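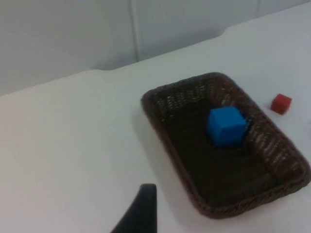 Not one of them can bake, was the verdict from Prarnbridge, typed into the group chat before the closing music had finished, and then again in capitals in case we'd missed it.

31 Mar 2026

So the final of Gorkivon Bake House is over and I have my evenings back, for whatever those are worth. The trifle won. I'd picked the trifle in week 2 and then abandoned it for the lemon tower, and I'll be hearing about that until October, when the next series starts and we all forget what we swore.

It ran 120 minutes. The baking took up maybe a third of that and the rest was people walking slowly down a corridor, remembering their grandmothers. The host held the envelope so long that I got up, put the kettle on, found a clean mug and came back to find him still breathing in. Then ads. Then he breathed in again.
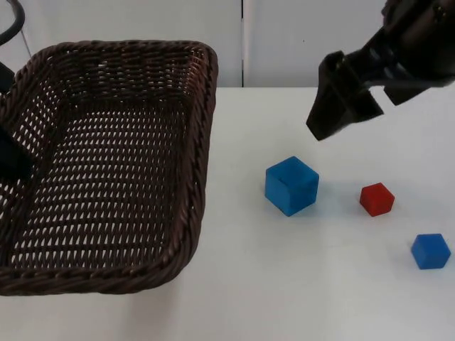

*Basket and blocks on the white table.*

The Gurkcombe contestant was robbed, and I say that as someone who voted against Gurkcombe 7 times. A cracked glaze is still a glaze. The judges called it "brave," a word they'd used the week before on a pie that went in the trash.

Chat went on past midnight. Prarnbridge claims the vote was fixed, Van Dusen Road says it's only sponge, and I was told to take a side. I took my tea to bed.

Reunion special in two weeks. They'll all have new haircuts and at least one will have a book deal. I've told everybody I won't be watching — I said that about the semifinal too, and about the whole of last year.

Must remember to cancel the channel before it renews. Also buy lemons.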